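Evia Comfort Packs – Frequently Asked Questions

Evia Comfort Packs is a nonprofit that gives bags of clothing, bedding and everyday items to children and teens who are staying in the hospital for a long time. We started in Plillholm and now serve families at hospitals there and in Dradellow. Last year we gave out 3533 packs. The answers on this page cover the questions we get most often by phone and email. If yours is missing, write to the Plillholm office and someone will reply. 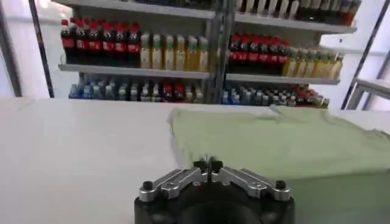

ABOUT THE PACKS

What is in a comfort pack?

Every pack has a blanket, a soft shirt, socks, a toothbrush and toothpaste, lip balm, a notebook and something to do. For younger children that is usually coloring or stickers. For teens it is a puzzle book, a deck of cards or a set of earbuds. Parents get a smaller bag with toiletries, a phone charging cable and a list of places near the hospital that serve food late.

Who can get one?

Any patient under 19 who is expected to stay five nights or longer, or who comes back for repeated treatment. We do not ask about income or insurance. A diagnosis is not needed on the form either.

How do I request a pack for my child?

Ask the social worker or the child life office on your floor. They keep a supply on hand in most units and can give you one the same day. If they are out, they can send us a request and we deliver by the next working afternoon. You can also fill out the form yourself at our front desk in Plillholm. Bring the name of the hospital and the unit. The room number helps but it can change, so we do not depend on it.

Can we get a second pack?

Yes. A child can have a new pack every six months. Many of the children we see are in and out of treatment for 2 years or more, and clothing gets outgrown. Tell the social worker the current size.

Do you send packs outside the Plillholm and Dradellow area?

Not at this time. Mailing costs more than the contents of the bag. We keep a list of similar groups in other areas and can read it to you over the phone.

Is there anything for brothers and sisters?

There is a sibling bag with a snack, an activity book and a small toy. Supplies are limited and they run out quickly in the summer. Ask for it at the same time as the main pack.

DONATING ITEMS

What do you need most?

Teen and adult small sizes, in plain colors. We receive a lot of clothing for toddlers and very little for a 15-year-old. Zip-front hoodies and button-front pajama tops are always needed, as they are easier to put on over a line or a port. Unscented lotion and large-print puzzle books are also on the list year-round.

Do items have to be new?

Anything that goes to a patient must be new, with tags on or in its original package. This includes stuffed animals. Hospitals set this rule and we cannot make exceptions, even for items that have only been washed once.

How should I prepare clothing and blankets?

Please leave the tags on and do not wash anything first. We launder all fabric items ourselves in fragrance-free detergent before packing. 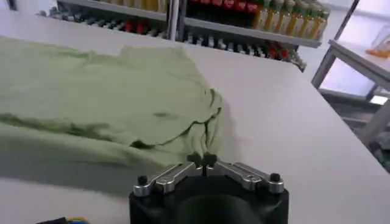 Fabric donations are sorted by size before they are sorted by type, so a small sticky note with the size on it saves us a good deal of time. Fold each piece flat if you can, and put heavier items at the bottom of the box. Anything that reaches us crumpled has to be spread out and checked on both sides for stains or loose threads before it can be folded. Blankets should be no larger than a twin size. Fleece is fine and so is cotton, but we cannot use wool or anything that sheds.

Can I donate handmade items?

Hats and blankets, yes. Use a soft washable yarn and attach a note saying what it is made of. We cannot accept handmade toys with buttons or beads.

Where do I drop things off?

There are two places. The Plillholm office takes donations of any size between 10 a.m. and 4 p.m. on weekdays. In Dradellow there is a bin inside the front door of Papadakis Dry Cleaners, which holds a few bags at most. If you have more than that, please bring it to Plillholm. Do not leave boxes outside either location after hours.

Can my school or workplace run a collection?

Yes, and it is a large part of how we keep going. Contact us before you start so we can tell you what we are short of. One item per group works better than a general collection – a school that gathers only socks can fill a whole month of packs. We lend out collection boxes and signs at no charge. October is our busiest month for this, so book boxes early.

DONATING MONEY

What does a pack cost?

It depends on the age group and on what has been donated. We buy whatever is missing at wholesale prices. Teen packs cost the most to fill.

Where does the money go?

First to supplies, then to rent, laundry and the delivery van. Last year, 757 people gave through the website or by check. Most gifts were small. A yearly report with the full breakdown is available at the office, or we can mail you a copy.

Is my gift tax deductible?

We are a registered nonprofit and we send a receipt for every gift of money. For donated items we can sign a receipt, but you will need to fill in the value yourself.

Can I sponsor a unit?

A gift of $2000 keeps one hospital unit stocked for a season. Sponsors may include a card in the packs. Cards should be general and should not mention getting well by a certain time. We read all of them before they go in.

HELPING OUT

Can children help pack?

Children 8 and older can help at the Plillholm office with an adult. There is one family session a month, from 9 a.m. to 11 a.m., and spaces need to be booked ahead.

Can I deliver packs to patients myself?

No. Packs are handed over by hospital staff. Many patients have a weakened immune system and visitor rules are strict. Our drivers go only as far as the loading area or the front desk.

What if I have a cold?

Please stay home and book another session. This applies to a mild cough too.

Do you share photos of the families you help?

Only when a parent has asked us to, and then with a signed form. We will not contact you for a photo or a story after you receive a pack.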